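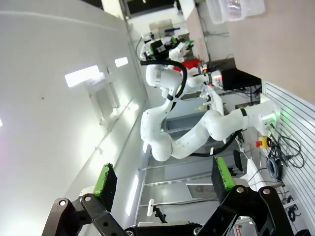

Odmont room, ceiling lights on. White surface lit unevenly.

15th April
Room lighting, Odmont room
Entry by Serena Testa. Read by Kirsty and Américo, comments at the end.

Started on the lighting complaint. Kirsty put it on the board before the break: people at the bench say one end is dim and the other end glares, and that colors look different depending on where you stand. Sofia had the same trouble matching paint chips in there and ended up carrying them out to the corridor.

Went in with the meter after lunch. Left it uncovered for ten minutes before the first reading, as the booklet says. All the ceiling lights on, door shut, blinds on the corridor side down. I wore the gray coat. Last time I had a white shirt on and I think it was throwing light back on the sensor when I leaned over.

Readings at bench height, sensor flat, me standing back at arm's length:

Bench, door end: 114 lux
Bench, far end: 157 lux

Both are low for bench work. The far end is better but not good. I repeated each one after walking out and coming back in, and got the same numbers, so I'm not blaming the meter. Did not take anything in the middle. Should have. The middle is where people stand.

Tried tilting the sensor toward the light panels to see how much the angle matters. It matters a lot, the display jumps all over the place, so whoever does the next round needs to keep it flat on the bench and not hold it in the hand. There's a small bubble level in the drawer with the calipers. Use that.

Color. The panels and the strip are not the same white to my eye. Américo has the order sheet for the strip tube and it says 3,000 K. I can't find anything for the panels. The label may be on the back, which means taking one down, and I'm not doing that from the small steps. If the panels are a cooler white that would explain Sofia's paint chips. Not confirmed. Put it down as a guess.

Shadows. Held a ruler upright on the bench and looked at what it did. Door end: one soft shadow, hard to see where it stops. Far end: two shadows crossing, one darker than the other. For reading a scale or lining up an edge the crossing ones are the bigger nuisance, even though the far end has more light. I'd want to fix that before adding brightness. Kirsty disagrees, see below.

Glare. Sat on the stool and looked up the way you would when reaching for something on a shelf. The panels are uncomfortable from there. The strip is all right. A diffuser sheet over the panels would help the glare and lose some light, and we don't have light to lose. So that has to go together with something else.

Ceiling and upper wall. White all over, and the light across it is patchy. Wiped a hand-sized patch high on the wall near the door with a damp cloth and the cloth came away gray. The patch was brighter than what was next to it. Small difference, but I could pick it out from the stool without being told where it was (I'd forgotten which side I did). Washing is the cheapest thing on the list and should go first. If we repaint after that, Ermelinda says there is most of a can of Calorley flat white left in the paint store from the corridor. Flat, please, whatever brand. Satin up there would give us the panels all over again as reflections.

The recess with the pale frame. I wanted to know if a lining in there would bounce any light back down. Held a sheet of white foam board near it, at full stretch from the steps, and watched the meter at the far end of the bench. No change I'd trust. Dropped the idea.

Slatted wall. Dust sits on the slats. Brush attachment on the vacuum, slow, going along the slats. Going across just knocks it onto whatever is underneath. Ermelinda did a length of it while I was writing up the readings and it looks better, though I doubt it does anything for the light. It does mean less dust landing on the bench afterwards, so worth finishing before we wash anything.

Task light. Borrowed the Flando clamp lamp from the sewing room and tried it at the door end. With the head low and off to the left it was easy to read the ruler down to the half millimeter. With the head high it only made one more shadow. The clamp slips on the rounded bench edge. A scrap of rubber sheet under the jaw held it. The cord is too short to reach the socket without crossing the place where your knees go, so it went back to the sewing room for now.

Quote. Insaurralde will come and look at the panels and tell us what they are. Kirsty has the contact. Ask them:
- color of the existing panels, from the label
- whether the strip tube can be swapped for one that matches
- whether the panels can be switched separately. At present it's one switch for everything.
- price for diffusers, fitted

Order of work, as I see it:
1. Vacuum the slatted wall.
2. Wash ceiling and upper wall.
3. Repeat the readings, same places plus the middle.
4. Insaurralde visit.
5. Paint, only if step 3 still looks poor.

Budget line for small repairs will cover 1 to 3 with nothing to spare for 5 until June. Washing needs the tall steps, which are signed out to the storeroom. Asked for them back.

Cover the bench and everything near the wall before the washing starts. The plastic sheeting from the corridor job is folded behind the paint store door, with tape still on some of it. Cut the taped edges off, they stick to themselves and you lose half the sheet.

Comments

Kirsty Hebden: I'd go for brightness first. 114 is not enough to work in however nice the shadows are. Happy to wait for the repeat readings. Could we buy 2 clamp lamps with long cords in the meantime, one for each end?

Américo Seixas: The order sheet is for the tube before this one. I think we bought the same again but check the print on the end of the tube. Also the meter battery was changed in the winter by me, so it should be good.

Serena: Will check the tube when the steps are back. Crossing out 3,000 K on the board until then, leaving it in here with this note. Lamps fine by me if the clamp opens wide enough for that edge. Measure the edge first.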